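Tabletop (furniture)

A tabletop is the flat upper part of a table, on which things are set down, prepared or eaten. It may be fixed to legs, a pedestal or a frame, or simply rest on whatever is beneath it.

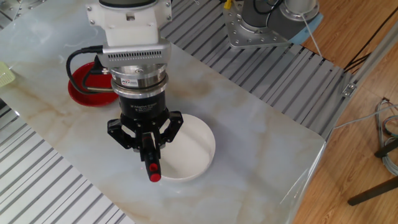

Tabletops are made in many shapes, the commonest being round, oval, square and rectangular. Corners on household tops are often rounded to reduce knocks and bruises, and the edge may be polished so that it catches the light. Marble patterns are popular in kitchens and dining rooms. A pale grey-white ground with beige and tan veins goes with most crockery, and both a plain white bowl and a shallow red dish with a raised rim stand out clearly against it. Darker grounds show crumbs and dust more readily.

Materials

Solid timber, natural stone, glass, ceramic and various manufactured boards are all used. Natural marble is heavy and is marked by acids such as lemon juice and vinegar. Printed surfaces that imitate it are lighter and cheaper, though a deep scratch cannot usually be polished out. Thickness varies with the material, and a stone top 20 mm thick is common in domestic furniture.

Support

A heavy top needs even support along its length. Timber rails are traditional; steel and aluminium frames are more usual in workshops. Slotted aluminium rails allow fittings to be moved along the groove without drilling. Overhang is normally kept small on stone tops, and 300 mm is often treated as an upper limit for an unsupported edge.

Care

Stone tops are wiped with a damp cloth and a mild soap, then dried. Sealing is repeated every 2 or 3 years, depending on use. Hot pans are placed on a trivet or board.

In the trade

The Lougher range of dining tables was sold with loose tops that the buyer fitted at home. Skivura later offered a similar top in four vein colours.

See also: Benchtop; Trestle table; Crockery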